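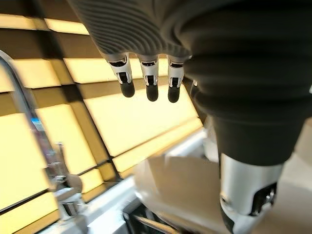 Section 4: Preparing and submitting an access request for closed court records

4.1 Scope

This section covers the preparation of an access request for closed or restricted court records using the Pollon request module. It applies to requests made for historical or scholarly purposes. Requests made by a party to the original proceeding, or by counsel for a party, follow Section 5.

Pollon prepares and tracks the request. It does not decide it, and nothing the module displays should be read as an indication of how the court will rule.

Before starting, confirm that you have:

- a Pollon account with the Requester or Supervisor role
- the court file number, or the series and box reference if no file number survives
- a statement of purpose in final or near-final form
- the finding aid entry for the series, saved as a PDF

Note: A Reader account can open a request but cannot save one. Ask your site administrator to change the role before you begin. Work entered under a Reader account is lost when the session closes.

4.2 Identifying the record

1. Sign in and select New Request from the left-hand menu.

2. In the Series field, enter the series code exactly as it appears in the finding aid, including any leading zeros.

3. Enter the file number. In the Moura series, file numbers run without a year prefix. Entering 1707 with a comma, as it is printed in the older typed inventories (1,707), returns no result.

4. Check the title of proceeding against the finding aid. Spelling in the indexes was carried over from the original registers and was not corrected. If a surname is spelled differently in the register and in the file, record both in the Variant Names field.

5. Select the closure category from the list:

Sealed by order - a judge's order is on file
Restricted by statute - closure follows from legislation, with no separate order
Restricted by transfer agreement - closure was agreed when the records came to the archives
Unknown - no basis for closure can be found

6. If you selected Sealed by order, enter the date of the order and the name of the court that made it. Both fields are required.

Caution: Do not select Unknown to get past the required fields. A request filed under Unknown is sent to the archives for a closure review first and does not reach the court until the review is finished. A request cannot be moved out of closure review once it has been submitted.

4.3 Working with ranges

A request may cover a single file or a continuous range in the same series. To enter a range, tick Range and complete the First File and Last File fields. For example, the Prillberg inquiry papers are held as files 1707 to 1726 and may be requested together.

The following limits apply:

(a) A range may contain no more than 30 files. Longer runs must be split.
(b) Every file in the range must have the same closure category. If one file differs, remove it and submit it separately.
(c) Missing file numbers inside a range are permitted. Pollon marks them Not Located and carries on.

Note: Splitting a range creates separate requests with separate tracking numbers. Use the Link function (4.6) so that the registry clerk sees them as one matter.

4.4 The statement of purpose

The statement of purpose is the part of the request the judge reads first. It is entered as plain text. Italics, footnotes and tables pasted from a word processor are stripped out on saving.

1. Open the Purpose tab.

2. In the Historical Interest field, state what the proceeding was, when it took place and what question the records are expected to answer. Keep to the records requested. General background on the period belongs in an attached brief.

3. In the Public Sources field, list the open sources already consulted: newspapers, published reports, legislative debates, private papers. State what each lacks.

4. In the Persons Named field, list the witnesses, parties and court officers you expect to be named in the records. For each one, enter Living, Deceased or Not Known. Attach evidence of death where you have it. A published obituary is accepted.

5. In the Privacy field, state how information about living persons will be handled. If you propose redaction, say who would carry it out and whether the redacted copy would be lodged with the court.

6. Save. The module checks for empty fields and shows them in red.

Caution: Do not quote from a sealed record in the statement of purpose, even where the passage has appeared in print. Cite the printed source by title and page. A statement that reproduces sealed text will be returned by the registry unread.

4.5 Attaching supporting material

1. Open the Attachments tab and select Add.

2. Attach the finding aid entry first. It must be the first item in the list or the request will not validate.

3. Add the supporting brief, if there is one, followed by declarations from scholars or descendants. Each declaration is a separate file and must be signed and dated by the person making it.

4. Name each file with the request number, an underscore and a short title. Do not use accents or spaces in file names. A declaration from Sebastião Assunção would be named with the surname written as Assuncao. The name inside the document keeps its accents.

5. Select Check Attachments. Scans below the minimum resolution are listed and must be replaced.

Note: The limit is 34 attachments per request. Exhibits to a brief count separately unless they are bound into the same PDF. Bind them where practical and add bookmarks.

4.6 Linking related requests

Open the first request, select Link, and enter the tracking number of the second. Repeat for each further request. The lowest tracking number becomes the lead request, and correspondence from the registry is sent under that number only.

Links can be removed by a Supervisor up to the point of submission. After submission they are fixed - a written request to the registry is then required.

4.7 Submission

1. Select Review and read through the generated cover sheet. Check the name of the court and the style of cause in particular, as both print exactly as entered.

2. A Supervisor must approve the request. Where the Supervisor is also the Requester, a second Supervisor is needed.

3. Select Submit. A tracking number is issued and the request becomes read-only.

4. Print or save the receipt. The receipt is the only record of the time of filing.

Requests submitted after 4:00 p.m. on a Friday are stamped with the next sitting day. The same rule applies on the last working day before a statutory holiday.

4.8 Responses from the registry

Received - the request has reached the registry and has not been examined.

Deficient - something is missing or incorrect. The notice gives the field or attachment. Corrections are made through Amend, and the original filing time is kept if they are made within the period stated in the notice.

Referred - notice has been given to the Crown or to another interested party, who may file a response. Do not contact that party through Pollon.

Decided - an order or endorsement has been issued. It appears under Documents. Where access is granted in part, read the schedule to the order before booking a reading room visit. The reading room will release only what the schedule lists.

Questions about roles, lost tracking numbers or failed validation go to Dinesh Paul at the module help desk. Questions about the status of a filed request go to the registry.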